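Term Project Report: Changing the Simulated Room to Make a Grasping Policy Less Picky
Kanokwan Duangkaew
Submitted 11/16/18

1. Background

My project last term ended with a policy that could pick up a small part in simulation almost every time, as long as nothing in the room changed. When I gave the table a different color, it failed on most attempts. The policy had learned from camera views, and every view it had been trained on showed the same table in front of the same walls.

This report covers the follow-up. I wanted to find out how much of the problem goes away if the training rooms are varied, and which kind of variation matters most. Everything was done in simulation. I did not test on a real arm.

2. Setup

The scenes were built with Watby, the scene generator our lab uses, and the policy was trained with the Jeva code from the course. Each scene has one arm on a table in a warehouse-style room. Three things can be changed from one scene to the next: the surface colors and patterns, the camera angle (including roll), and the background objects, such as shelving, boxes and doors.

I made 614 training scenes for each condition. The conditions were no variation, surfaces only, camera only, background only, and all three together. The amount of training was the same in each case. A scene could come out ugly or unlikely, and I kept it anyway as long as the arm was in view.

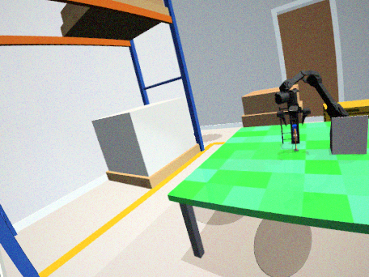 Figure 1. A scene with a green checkered table, a tilted view and a storage rack in the background.

The test set was a separate group of 27 scenes. None of their table patterns or room layouts were used in training. I ran each policy on all of them with the same starting positions. A grasp counted as a success if the part was lifted clear of the table and was still held when the run ended.

3. Results

The policy trained with no variation succeeded in 5 of the test scenes. Background only was hardly better. Camera only reached 14, and surfaces only came out a little above that. The policy trained on all three was the best, with more than twice the successes of the background-only one.

I expected the background to matter more. Looking through the failed runs, most of the misses were short or long of the part by a small amount, with the gripper in the correct general area. Strong table patterns gave the most trouble. On those the gripper often closed on a spot where two colors met.

4. Problems

My first batch of scenes had to be thrown out. The camera roll was set in degrees in one file and read as radians in another, and many views showed only ceiling. Fixing this took two lines, but generating the scenes again took most of a week.

The test set is small, so the gap between camera only and surfaces only should not be given much weight. I also trained each condition only once. A second run with a different random seed might change the order of those two.

5. Next steps

I plan to repeat the training with three seeds per condition and to add lighting as a fourth kind of variation. The scene files and settings are in the Manole folder on the course drive, with a short text file on how to generate them again.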